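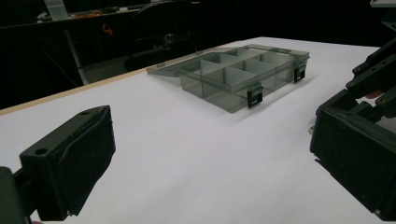 K. Hoxha

3.2 What people do with small compartments

I'll admit I came to this part of the study with a bias. I own far too many divided boxes, and most of them hold one useful thing and a lot of fluff. So when we asked 25 households in Skeltlow to sort a drawer's worth of odds and ends (screws, hair clips, picture hooks, spare keys), I expected them to fill every cell. They didn't! In 11 homes the lengthwise rows became the real categories, and the cells inside them were treated as overflow.

The see-through grey plastic mattered more than I'd guessed. With the lid folded back flat, as it was at the start of each sorting session, people looked over the whole grid before choosing a spot for anything. Once the lid was down and both latches were over its edge, they could still make out the dividers – and several told us that was enough to find things by position (Figure 4).

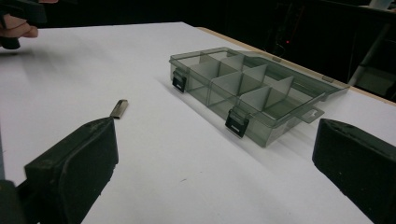 Figure 4. Tinted organiser box with the lid down, and a small silver metal piece on the white tabletop beside it.

Single leftovers were the sticking point. A lone flat strip of metal has no obvious neighbours, and in our June diaries that sort of item stayed out on the table for about 11 days.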